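Arm stops dead over the cooktop, wrist fault, sim only (so far)

Posted in: Home & Kitchen Manipulation > Troubleshooting
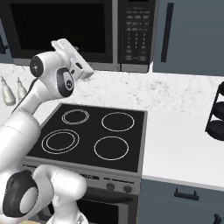
Kitchen sim, arm reaching over the back of the cooktop.

tiltedpan
Okay, I have been staring at this for three evenings and I need other eyes on it. I'm running the Lamemmont kitchen scene with the arm set up in front of the range, and the job is super simple: swing over the cooktop, get to the back edge, hover with the gripper pointed at the counter, come home. No grasping, nothing on the burners. It gets to the hover fine and then on the way back the wrist whips around the long way, the planner throws a joint velocity fault, and everything freezes. Or it doesn't freeze and it puts the gripper housing straight through the microwave door, which is even more fun to watch.

Log says "limit exceeded, joint 6" and that's all it says. Same start pose every time. I ran it 317 times overnight with the seed changing and it failed on a big chunk of them, with no pattern I could find. Planner is Nindeck, stock settings except I bumped the speed up a little.

Anybody seen this?

rbarrientos
Yep, seen it. You're near a singularity back there. The wrist is folded up tight under the microwave and the solver flips to the other solution on the return. Print the joint angles for the last few steps before the fault and I bet you'll see 4 and 6 spinning against each other while 5 sits close to zero.

Also put the speed back where it was, please.

Renato

greaseTrap
I don't buy singularity. If the gripper is going THROUGH the microwave then your collision check isn't looking at the microwave. Those are two separate problems and the second one is a lot scarier. Does the microwave have a collision mesh at all? In the older Lamemmont kitchens the appliances above the counter were visual only. I lost a week to that with a range hood.

tiltedpan
Huh. Okay, checked both.

Renato, joint 5 is at roughly 2 degrees right before it goes, so you were dead on with that one.

greaseTrap, the microwave has a mesh, but it's shallower than what gets drawn! The collision box stops behind the door. So the planner thinks it has free space where the door is. Cabinets look okay, counter looks okay.

rbarrientos
Well, there you go, fix the wrist and you won't care about the door.

greaseTrap
Hard disagree. The wrist flip is how you found it. Fix only the flip and you've still got a scene that lies to the planner about where a big solid object is, and the next reach somebody writes goes into it. Fix the mesh first. Then see if the fault is still there, because I think half those plans only exist thanks to the fake gap.

elambrakis
Jumping in because I've been on the hardware side of exactly this. We moved a reach like yours from sim to a real test kitchen in May, and our microwave box was off too, by 3 centimeters. In sim it looked gorgeous. On the real arm it clipped the door handle on the first return, the protective stop kicked in, and the arm just sat there leaning over the burners until we could back it out by hand. No injuries, one very ugly handle. The person standing next to the range had a hand on the counter, and I still think about that.

So please don't run this on anything real yet, tiltedpan. And when you do, slow it way down and keep people back from the range until it's done the full loop a bunch of times.

Evangelia

tiltedpan
Yikes. No, nothing real until this is sorted, promise. We do have an arm waiting at work, and my boss has been asking (a lot) when it's moving over. I'll show him your post, haha.

vahidi_fan_22
Can't you just swap to the Vahidi solver? It never flips on me.

rbarrientos
It flips. You just haven't reached far enough back yet.

tiltedpan
Update! I stretched the microwave box out to match the door and added a waypoint so the arm pulls back toward the front burners before it unwinds. Also put the speed back to stock (yes, Renato, I heard you). Now the planner refuses some of the old goals outright, and I'll take that over going through the door. The velocity fault is way down but still there. I got two of them before dinner, both with joint 5 close to zero again.

greaseTrap
So the mesh was hiding bad plans. I'll be over here being smug.

rbarrientos
And the remaining ones are the singularity, so I'll be smug too. Move the base over a hand's width if your setup lets you, or tip the gripper a few degrees at the hover. Either one should get joint 5 off zero.

elambrakis
I'd try the tilt first. If you move the base you have to recheck every other reach in the file. And can you send the mesh thing in to the scene maintainers? Other people are using that kitchen.

tiltedpan
Will do both. Running the tilted version tonight and I'll post the log in the morning.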